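Journal Current Issue Archive Authors Contact

Archive > Robotics in Practice > Working Rules for Shared Rooms > Section 4

4. Good practice for preparing the work area

We would like to begin this section with a small confession, which is that the rules we wrote first for the Dirkdale room were far too long. They ran to 128 separate items, and people who were otherwise very careful (and very patient with us!) simply stopped reading them. What we offer now are the 9 rules that stayed in daily use through the whole Henriques trial, and we hope other groups will borrow them freely and change the wording to suit their own floors and shelves.

The first rule concerns the floor. Anything the arm is expected to reach, lift or go around should be placed before a run begins and left alone until the run has been closed in the log. Figure 2 shows the room with bins on the shelving, traffic cones by the window, and a tray on the floor holding a blue container with a carrying handle.
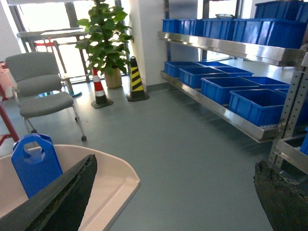
Figure 2. Work area at Dirkdale, seen from the wrist camera, with both gripper fingers in view.

The second rule is closely tied to the first, and it is the one we are fondest of. Every run has one named person who may call a stop, and that person does no other job while the arm has power. We tried letting the same person keep the log as well, and it always went badly, with eyes drifting down to the page just when they were needed on the arm. Across the 936 runs covered by this paper the two jobs were kept apart, and we would ask anyone following the Drurley checklist to do the same, even on a quiet afternoon when it feels like a waste of a good colleague.

The third rule deals with wear. Finger tips should be looked at before each run and again at the end, and any change in the surface goes into the log in plain words, with the run number beside it. The Zendness form has a box for this, though it is a rather small one, and we have been writing in the margin since May.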